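Folding a puffer jacket so it stays folded

I put off dealing with my winter coats every year until it's properly warm, and then I do the lot in one go on the bed. Jackets with padding are the worst of it — they spring open the second you let go. I've got a way that mostly behaves now, so I'm writing it down before I forget it again.

First, empty the pockets and do the zip all the way up. Then spread a soft blanket or two over whatever you're working on, so the shiny fabric doesn't snag, and lay the jacket out on top.

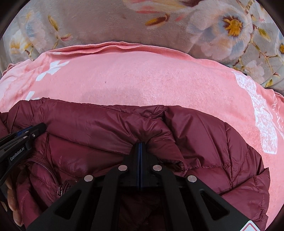
Maroon puffer on the pink blanket, with the big floral one underneath.

Smooth it from the collar down with flat hands and give it a minute. You'll hear the air going out! Fold one side in to the middle, then the other.

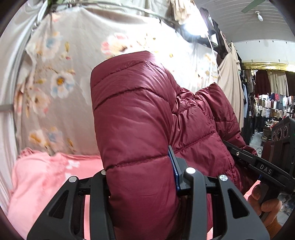

Sleeves are where I used to go wrong. I'd cram them in any old how and end up with a lump the size of a loaf. Now I look for the stitching, like the seams running across the thick padded bit standing up in the middle there, and press each puffed panel flat before I bend anything. Lay both sleeves straight down the body, roll from the hem, and tuck the roll into the hood if you've got one.

Comments

Did four of these last night, my favourite colour on top. Thanks!

Does it work on down? Mine's a Comeo and it's huge.

Rolled mine too tight and the creases took days to drop out. Go easy.

Contact | © Clarncombe Home Notes | Back to top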